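Evosness Drinks Station -- Set-up and Care Guide
Section 4: Clear vessels and mugs

4.1 Before you start

This section covers the clear drinkware used with the Evosness station: the large vessel and the mugs. Read it through once before you unpack anything. If your set came through Hosseinzadeh, the mugs are in the lower tray of the carton and the large vessel is in the upper one.

You will need:
a soft cloth that does not shed
mild washing-up liquid
a measuring jug
a flat table or worktop that can take the weight of a full vessel

The large vessel holds 2,000 ml to the fill level. Each mug holds 200 ml. Do not go by eye when filling for the first time.

4.2 First wash

1. Remove all film, tape and paper. Small pieces of film can cling to clear surfaces and are easy to miss, so run a thumb round the inside of the rim.

2. Wash by hand in warm water, no hotter than 40 degrees. Do not use a scouring pad, wire wool or cream cleaner.

3. Rinse twice. Washing-up liquid left on the wall dries to a haze. 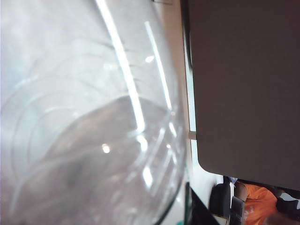 Stand everything upside down on a rack until dry, with a gap between pieces. If you are short of room, dry the large vessel first and the mugs afterwards. Do not stack them while they are damp.

4. Hold each piece up to a window and look through the wall. Moulded rings and ridges are part of the shape on some pieces and will not rub off. A crack will usually catch the light as a sharp line, and you will feel it with a fingernail. Put any cracked piece aside and do not fill it.

Caution: Do not pour boiling water into any clear piece in this set, and do not move a piece straight from the freezer to warm water.

4.3 Setting out the mugs

5. Wipe the table and let it dry. Grit under a base will scratch both the base and the table.

6. Set each mug down on its base, well in from the edge of the table. The eight-sided mugs have a tall, squared-off handle. Turn the handle towards the person who will be using it, or all to the same side if you are laying out for a group.

7. Check the two places where the handle joins the body, near the top and near the bottom. Press lightly with a finger. There should be no movement at either joint.

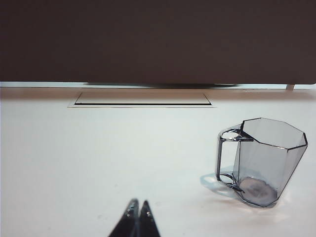
8. Leave a hand's width between mugs. The handles stick out further than people expect and are easily knocked by a sleeve.

Note: Tinted plastic can throw a coloured glow on to a white table in strong light. Check the underside of the mug before scrubbing at what looks like a stain.

4.4 Placing and filling the large vessel

9. Choose its place before you fill it. Once full it should not be carried -- fill it where it stands, using the measuring jug.

10. Pour slowly down the inside wall and stop at the fill level. If you are adding fruit or ice, leave room for it and put it in last.

11. Dry the outside with the cloth. Reflections from ceiling lights can look like wet streaks, so check by touch.

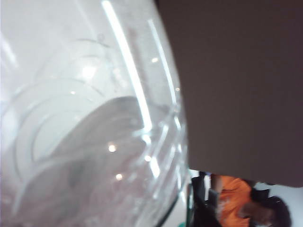
Rounded wall of the clear vessel, seen close up.

12. When the event is over, empty the vessel with the jug until it is light enough to lift, then tip out the rest.

4.5 Storage

Keep all pieces upright in a closed cupboard, away from direct sun. The mugs may be stored in the carton tray. The large vessel should have a shelf to itself -- nothing inside it and nothing on top.

Spare mugs are sold singly under part number 126. Orders and questions about this section go to Roya Nouri at the Sirkness office. Festby customers should use the form at the back of the guide.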